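Pleststead linen drive passes last winter's total

The spare bedding drive in Pleststead closed at noon with 561 sheets, blankets and pillowcases handed in, well ahead of what anyone at the Vrettos guest house had dared hope for when the first bags turned up in February. Neighbors kept dropping by all morning, and plenty of them stayed for coffee and a good long chat about thread counts!

"I asked for 40 sets and thought I was being greedy," said Vsevolod Vakulenko, who runs the guest house and has given over 2 of his rooms to the sorting. Plain colors are the most useful, he added, and a few wrinkles don't matter a bit, so please don't stand there ironing on our account.

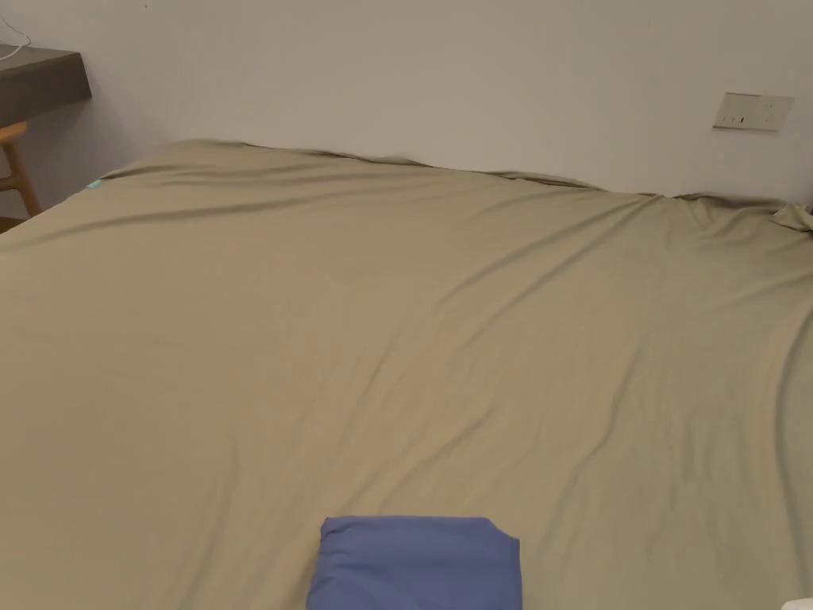

Where the bedding goes next

Most of it will be shared among families moving into the new apartments on Oko Street, where 41 homes are due to open this spring. The Idance studio next door has kindly offered its hall for pickup, from 4 p.m. until 7 p.m., and there will be soup. Anyone with blankets still to give can leave them at the guest house's side door.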